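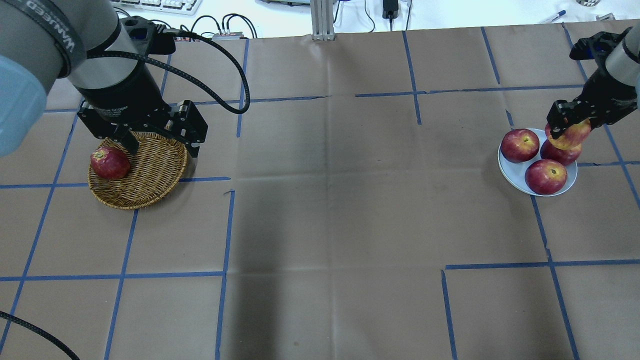
**Iwona Krajewska:** Finally watched Cirnside last night and I need to talk about the ending. Did the sister know the whole time?? I had it on with a bowl of snacks and barely touched them, I was so wound up. The orchard stuff got me most — every time somebody picks up a red apple, like the one in that basket, you know a bad night is coming. I'd give it a 5 out of 5 and I never do that.

**marrowbone:** She knew. Watch her face when Kristiansen reads the letter out loud. I thought the middle dragged, though. 60 minutes of people walking down hallways!
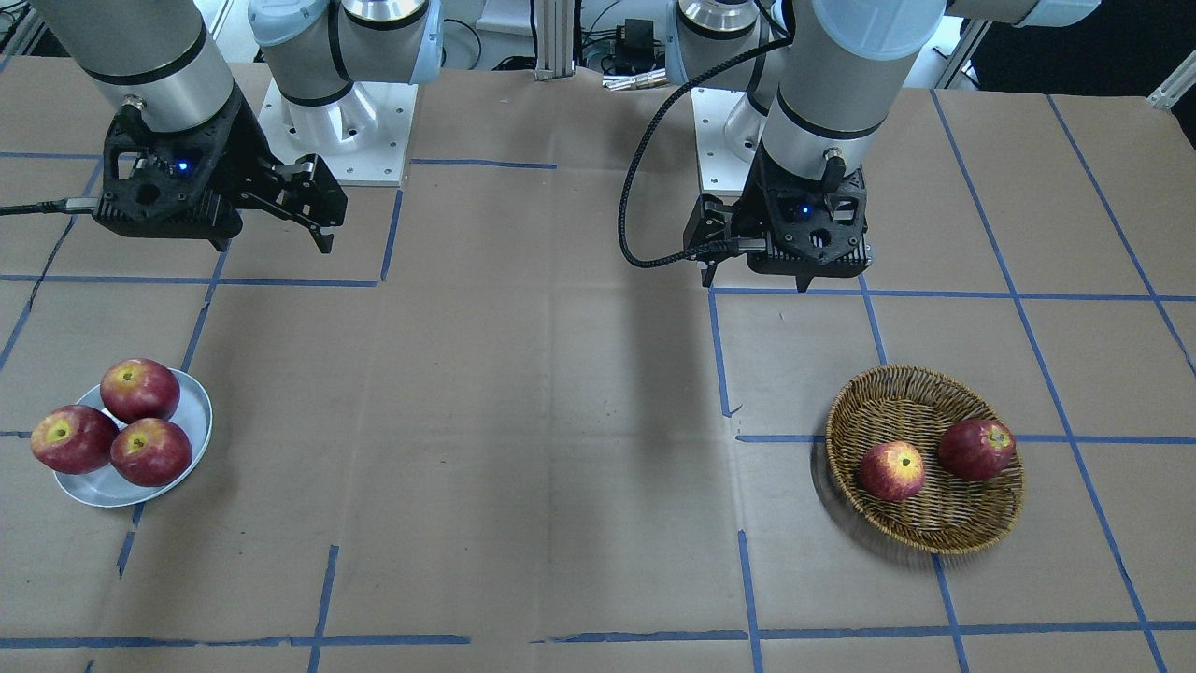 *Two arms, one table*

**Hwa-young Do:** The hallways are the best part! It's a haunted house movie, where else are they going to walk? My complaint is the score, which never shuts up. Grarnance was half as loud and twice as scary.

**Iwona Krajewska:** Ok, Grarnance is great, but nothing in it comes close to the cellar door. I saw it in November and I can barely remember 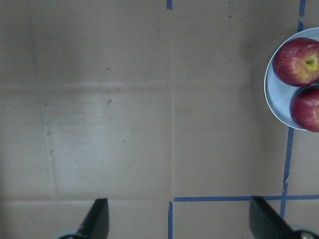
how it ended, something with a boat? Cirnside is going to stick with me for a lot longer.

**marrowbone:** The boat was Dridex, same director. You're mixing them up, which kind of proves my point about his endings.
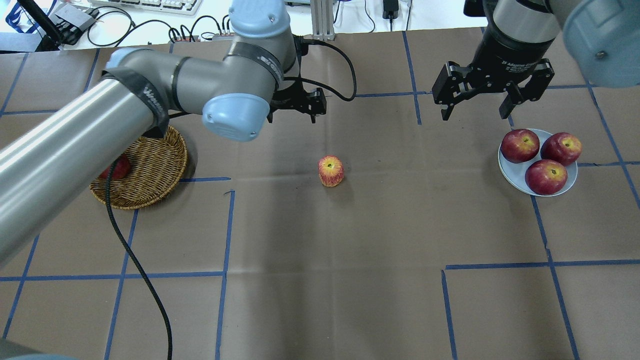 **Hwa-young Do:** Dridex has a good ending, I'll fight you on that. And the sister didn't know. She's only guessing until the cellar.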